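4. Reconciliation of Split Payouts

4.1 Setting

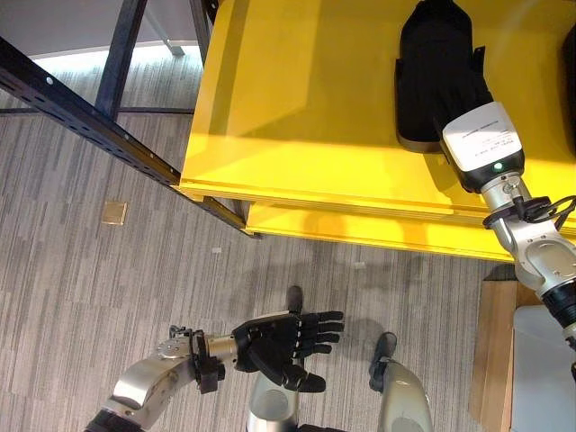

Most platforms that collect money for small sellers keep two records of the same payment. The first is the ledger entry written when the buyer's card is charged. The second is the line in the settlement file that arrives from the acquiring bank, usually on the next working day. When a payment is split between the seller, the platform and a tax account, one charge can lead to three payout lines, and the bank may group these with lines from other charges. Matching them again is what we mean by reconciliation in this paper.

We worked with settlement data from Hendano, a booking service for short courses and workshops. Hendano acts as master merchant for its sellers and pays them through Trido, which sends bank transfers in batches. Before the study, the finance staff matched payouts by hand in a spreadsheet. Unmatched lines were carried over to the next day and reviewed again at the end of the month.

4.2 Data

The sample contains 2000 charges made in July, together with every payout line that refers to them. Refunds issued in the same month are included. Chargebacks are left out, as they reach the platform through a separate file with its own reference numbers. All amounts are in a single currency, so exchange differences play no part in the results.

We set aside 200 charges for tuning the matching rules and did not use them again. The finance staff had already matched the full sample, and we treated their work as the reference. Where our output disagreed with theirs, both authors of this section (Bako and Lazaridis) looked at the records separately and then compared notes.

4.3 Matching procedure

The procedure runs in two passes. In the first pass, a payout line is matched to a charge if the reference string is the same in both records and the amount equals the expected share after fees. Fees are computed from the rate table in force at the time of the charge. Using the table in force at the time of payout gave wrong shares for sellers whose rate had changed in between.

The second pass handles lines with a missing or shortened reference. Trido cuts the reference field when a seller's trading name is long, and the end of the string is lost. For these lines we look for a set of charges from the same seller whose shares add up to the payout amount. The search is limited to charges made within 30 hours before the batch was closed. If more than one set fits, the line is left unmatched and passed to a person.

Wilczyńska's method for grouped transfers allows a small tolerance on the sum. We require an exact match. A tolerance hides rounding errors in the fee calculation, and the finance staff wanted to see those errors.

4.4 Results

After both passes, 49 payout lines were still unmatched. Most belonged to sellers who had received a partial refund before the batch closed, so that the bank had netted the refund against a later charge. The rest came from manual corrections entered by support staff with no charge reference at all.

We repeated the run with the Erken rule set, which ranks candidate sets by age and accepts the oldest. It left fewer lines open but assigned several to the wrong charge. In a ledger a wrong match is harder to find later than an open line, and we kept the stricter rule for the remaining tests.

Running time was not a concern at this volume. The second pass took longer for sellers with many charges of the same price, which is common where a course has a fixed fee. Section 5 describes how the open lines are shown to the reviewer and which fields can be edited.

Figure 1. Yellow shelving unit with a black fabric item on top.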